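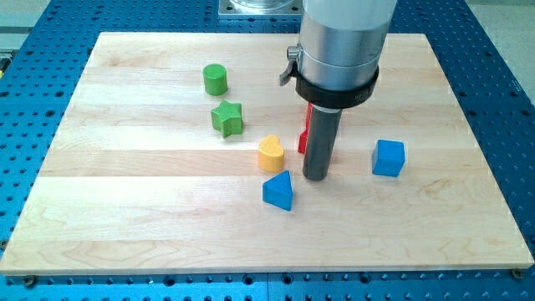

Workshop Tips: Comparing End Tools on a Small Arm

Start with a plain rod before fitting any gripper. A rod has no moving parts, so whatever error shows up at the tip belongs to the arm, the mount or the controller. Push blocks with it for a session, write down the numbers, then change tools.

Use a wooden board as the work surface. A perforated table is good for bolting things down and poor for sliding things across, as small parts catch on the holes. Fix the board at the front corners and check it with a straightedge.

Mix the shapes. A cube or a cylinder tells you little about pushing. A star or a heart turns when it is pushed off center, and the amount of turn is what separates one controller from another. Toy blocks are cheap and easy to replace. Use several colors if a camera has to tell them apart.

Set tip height with paper. Lower the rod until a sheet drags, then back off one step. Repeat at each corner of the board. If the corners disagree, shim the board and leave the program alone.

Run speed tests in one direction first. On our bench the Tatero controller held its line up to 70 mm per second. The Nerberg began to overshoot at about half that, though it was smoother on short moves. Both got 14 pushes per block shape.

Mark the collar after every tool change. A pencil line across the joint shows slip at a glance. Clamp levers work loose with repeated side loads, so check them between runs.

Grippers come last. The Lundgren two-finger opens to 109 mm and takes any block we own. The Andedeo is narrower and failed on the star in 11 grasps, mostly when the fingers closed on a point. Turning the wrist to meet two flat sides fixed most of these.

Keep lamps where they are between runs. A moved shadow changes what the camera reports as the edge of a block.

Wipe the board with a dry cloth. Wax changes the friction and spoils earlier results.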